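Sorting winter clothes before Bayram

Saturday, March 30, 2024

Every March I put the winter clothes away, and every March I leave it until the apartment is so full of coats that the closet door won't close. This year I had a deadline. Bayram is coming up, my aunt is bringing her two kids to stay, and they sleep in the small room where all the overflow goes. So this morning I started at eight and did the whole thing in one day.

I'm writing down how I did it mainly so I can look it up in the fall, when I can never remember where anything went.

What went where

The sweaters are in the two cloth boxes under the bed, heavy ones on the left side, thin ones on the right. Scarves and gloves are in the blue suitcase with the broken zipper. Boots are on the balcony shelf in a bag with newspaper in them. I kept out one wool sweater and the gray cardigan, as the evenings in Illville are still cold and the heating in our building goes off when the management decides it does.

I bought four storage bags at the market in Illitz on Thursday. They were 72 each, and the bigger ones were 110, so I got three small and one big. The big one was the better buy and I should have gotten two. It took both of the long coats and the ski pants. The small ones hold about three sweaters each if you press on them, and the plastic on one had already split at the corner before I got it home.

What I gave away

One full bag went down to the collection box by the pharmacy. That was the brown coat, two pairs of jeans, a fleece with a stretched neck, and a dress I bought for a wedding in Prernside and wore once. I paid 300 for that dress, which bothered me for a few minutes while I held it. It went in the bag anyway.

I kept the red sweater with the hole in the elbow. I've said I would mend it for two winters now. It's on the chair with the sewing box on top of it.

Folding the slippery things

Wool and cotton I can fold on my lap in front of the TV. Smooth fabric doesn't work that way. It slides off whatever you put it on, and by the time you have one side straight the other side has moved. I do these on the bed now, one at a time, and I don't stack them until they are all done.

My method is to spread the thing out first and smooth it from the middle toward the edges with a flat hand. Then the loose parts go in, and then it gets folded in half and in half again. If a crease has set in, I open it back up and start over, as it will still be there in October. I don't iron anything this shiny. I melted a lining once and that was enough.

The black one took me the longest. It kept bunching up on the gray sheet and I had a thick fold across it that I had to open out twice.
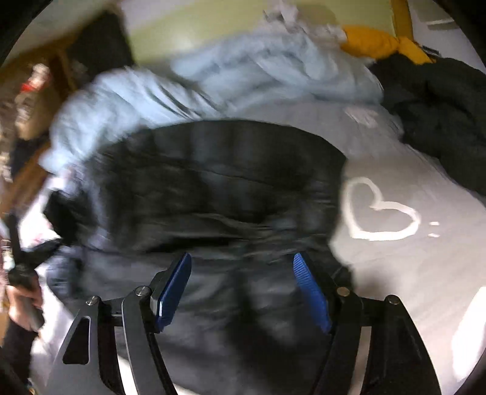
Still to do

The small room needs a vacuum and the spare mattress has to come down from the top of the wardrobe. I also want to wash the curtains before the kids get here, if the weather holds and I can dry them on the balcony.

The wool coat is at the dry cleaner until Tuesday. They charged me 488 for that and a pair of pants, so I won't be taking anything else in this spring. When it comes back it goes in the big bag with the others, on top, with the hanger taken out.

Elif Naz Tekin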